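I have been using the Warness soy sauce bottle since September, and now I have an opinion about it. I bought two of them from Ballby, one for our kitchen and one for my neighbor Jytte Østergaard, who pours soy sauce on everything, also on eggs.

**What it is.** A small round glass bottle with a narrow neck and an orange cap. There is nothing electric and nothing to assemble. The instruction sheet has 4 sentences and I needed only the second one, which says to rinse the bottle with warm water before the first filling.

**Pouring.** My old bottle was from Sider, and it always left a brown ring on the counter. With the Warness I tip slowly and I get a thin line of sauce. If I tip fast, it comes too much, so children should practice over the sink. After the pouring, one drop sometimes stays on the lip. I wipe it with my finger and I am satisfied.

**Filling.** This is the weak point. The neck is narrow and without a funnel I spilled a good spoonful on the first Saturday. The funnel is not included, and I think that for this price it should be. I borrowed one from Jytte and then I bought my own.

**Cleaning.** A normal bottle brush does not go inside. I put in a little rice and warm water, close the cap, shake for 20 seconds and rinse. The glass becomes clear again. The cap I wash by hand, because I do not trust bright colors in the dishwasher.

**On the counter.** The round body is pleasant to hold, but with oily fingers it can slide, so I take it by the neck. The orange color is useful in a way I did not expect – my husband finds the soy sauce now without asking me.

Delivery was correct. The box came with both bottles whole, and the customer service of Ballby answered my question about a spare cap the same evening. They sell it separately, in orange only.

I give 4 stars of 5. The missing star is for the funnel. If you already own one, you can count it as five – and I would buy the same bottle again for vinegar, if they make the cap in another color.

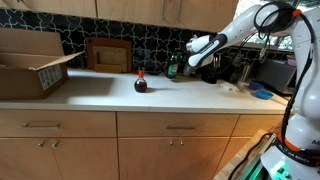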